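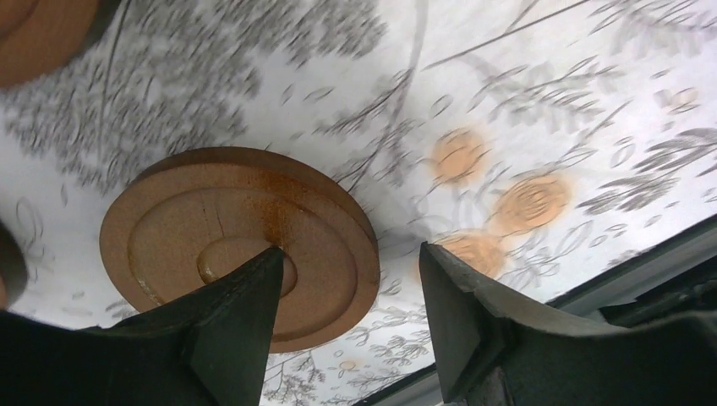

So-ying Liu wrote back after my last report that the lessons on arrays were fine but she still couldn't tell how many of our learners ever get a join to work, and could I please lead with that next time. Fair enough! So I'm leading with it.

Of the learners who opened the first joins lesson this period, 448 finished the exercise at the end with a query that returned the right rows. I'm happy with that number and a little annoyed by it too, as I'd hoped the new hints would push it higher. Most people who quit do it at the same spot, the moment the second table shows up and they have to say which id they mean. The database complains that the column is ambiguous, they add a table name in front of one of the ids, forget the other one, get the same complaint and close the tab. I've read a lot of saved attempts now and it's nearly always that.

What's done

All 9 lessons in the SQL section of Lekusano are live. That covers select, where, order by, the group by pair, inner joins, left joins, nulls and the short one on subqueries. The nulls lesson was supposed to be a sidebar, but it grew. I kept getting mail from learners who had written "where phone = null" and couldn't see why they got nothing back, so it has its own page and its own set of exercises now.

The practice window (we're calling it Cira, the name stuck from the prototype) now runs queries in the browser with nothing to install. Shih-chieh Wan did nearly all of that work and it's lovely. You type, you press run, the table appears underneath. It resets itself when you reload, so a learner can drop a table by accident and be back in business right away. I've dropped the customers table more times than I'd like to put in a report.

Sze-wing Kao rewrote the sample data. The old set had customers with no orders in only one place, so a left join and an inner join looked almost the same on screen, and learners reasonably asked what the difference was for. In the new set you can see it straight away – blank order columns all over the place.

What's behind

Error messages. The plan said we'd have plain-English versions of the common ones by June, and we have five. They're good, but they took much longer than I guessed. The trouble is that the database reports where it got confused, and that's often a line or two after the mistake. A missing comma in the select list gets no complaint at all in some cases, it just quietly renames a column! For those we have to look at the query itself, and Shih-chieh and I went back and forth on how clever to be. We've settled on a hint that says "check for a comma here" and leaves the fixing to the learner.

The subqueries lesson is up but I don't love it. The first example is too long and I'd like another go at it before we send teachers there.

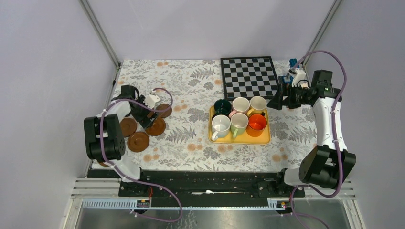

I'd also like to split the group by lesson in two, with "having" getting its own page. King-fai Tsao tried the current version with his evening class and they were fine right up to "having", where half the room put the condition in "where" and got an error about aggregates. His notes were detailed and a bit blunt, and I've used nearly all of them.

Money

We've spent 4000 dollars of the content budget this period, nearly all on writing and review time. Hosting came in under what I'd set aside, so I'd like to move what's left over there to the error message work, if you're okay with it. So-ying, I think that needs a yes from you in writing. An email is plenty.

Coming up

The Bilto exercise set is next. It's a single made-up shop database that runs through the whole section, so people stop having to learn new table names in every lesson. Pui-shan Chou has drafted the schema and I've started moving the select and where exercises over. The joins exercises will be the slow part because every expected answer has to be worked out again and checked by hand.

After that I want to go back to the joins lesson and try putting table aliases before the first join, with the prefix on every single column from the start. It's more typing for the learner, but it might get people past that ambiguous id. I'll run it alongside the old version for a few weeks and send you both completion figures with the next report.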